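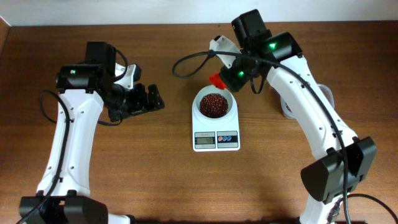
Weighing Table Checklist, with my comments

Search this site Search Go

Form 2644, Prestham Shared Kitchen
Kept up by Benedek Fodor

Welcome, and thank you for taking a turn at this. The checklist goes with the weighing table in Room 5, and it's meant to be worked through in the morning before the first batch and then again, more quickly, when you close up. I've put my comments under each item the way I used to scribble them on the clipboard, only now you can read my handwriting. If you've weighed flour and spices here for years you'll know most of it already, but please go down the list anyway, pen in hand, and mark each line OK, FIX or N/A. A blank line is a line I have to come and ask you about, and I do enjoy the chat but I'd like to get home for supper.

1. Tabletop clean and dry
OK / FIX / N/A
Comment: Wipe along the grain, then go over it with a dry cloth. The grain on a wooden top holds fine powder far better than you'd think, and cinnamon is the worst of the lot. Run your palm over it afterward. If you feel a splinter or a raised spot, mark FIX and move your weighing to the other table until it's been sanded. Please don't cover it with tape (there was a winter of tape, and I was peeling it off well into spring).

2. Table steady
OK / FIX / N/A
Comment: Lean on each corner with one hand. If it rocks, the leg pads are in the drawer under the Drukier mixer, the thick ones on the left. Folded cardboard is fine for the rest of a shift but not overnight.

3. Scale flat and away from the edges
OK / FIX / N/A
Comment: All of the feet down, nothing trapped underneath. A stray lentil under one foot will throw your numbers off all morning, and you'll blame the recipe, and then you'll blame the person who wrote the recipe, who is usually me.

4. Scale reads zero, and returns to zero
OK / FIX / N/A
Comment: Switch it on with nothing on the plate and let it settle. Press down gently with a fingertip, let go, and watch it come back. Do that 2 times. If it wanders, look for a draft first. The hall door is nearly always the culprit, and in December it's the heater as well.

5. Check weight
OK / FIX / N/A
Comment: Use the Litance weight from the blue tin and write down what you see, even when it's right. Hold it with the little cloth, because fingers leave grease. If the reading is out by more than a gram, take the scale out of use and put the red tag on it. Fresh batteries cure this more often than not, so try those before you write to me.
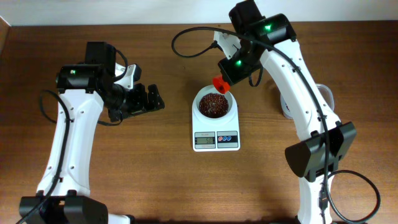 Containers come next, and I'll admit this is the section where I go on a bit. Look over every bowl and cup that will be used for weighing, inside and out, and turn it in the light so you can see the rim properly. Any chip, however small, and it goes in the bin by the sink. Set the container on the scale first, zero it, and only then add anything. White scale, white bowl and a pale wall behind them make a handsome corner, I think, but salt or flour on the outside of that bowl is very hard to spot, so wipe around it with a damp finger before you believe the number. Small pointed pieces that go over the rim, the red-orange cone being the obvious one, should be looked at from the narrow end as well as the wide end and checked for cracks. A little bright color is a blessing here, as you'd notice it in a bowl of flour.

6. Bowls and cups free of chips and cracks
OK / FIX / N/A

7. Caps, cones and funnels whole, and washed since the last use
OK / FIX / N/A
Comment: If you don't know whether it's been washed, it hasn't.

8. Allergen card out
OK / FIX / N/A
Comment: Green side up for ordinary days, yellow side for sesame or nuts. On yellow days the table gets washed 2 times, start and finish, with a fresh cloth each time. I'm afraid I am a bore about this one and intend to stay that way.

9. Cables clear of spills
OK / FIX / N/A
Comment: Nothing hanging where a knee or an apron string will catch it. Look at the plug too, for scorching or a loose pin.

10. Floor in front of the table
OK / FIX / N/A
Comment: Sweep first and mop after. Rice is murder underfoot. Mats come from Kerekes and go back on the rail when you've finished, right way out so they dry.

11. Closing up
OK / FIX / N/A
Comment: Scale off, containers washed and upside down on the rack, lids on everything. The dry store should be locked within 90 minutes of the last batch. Initial the sheet, time and all, and slide it behind the others in the folder.

If anything got a FIX, add a line on the back saying what you saw and where you put the thing. "Scale funny" was a real entry and I spent a whole afternoon on it.

3 comments

Marta L.
Could we have a line for the timer? Ours has been beeping at nothing all week.

B. Fodor
Good thought, Marta – I'll squeeze it in after the cables. Try the spare in the tin meanwhile.

doughandco
Which drawer did you say for the leg pads? Left one under the mixer only had string in it.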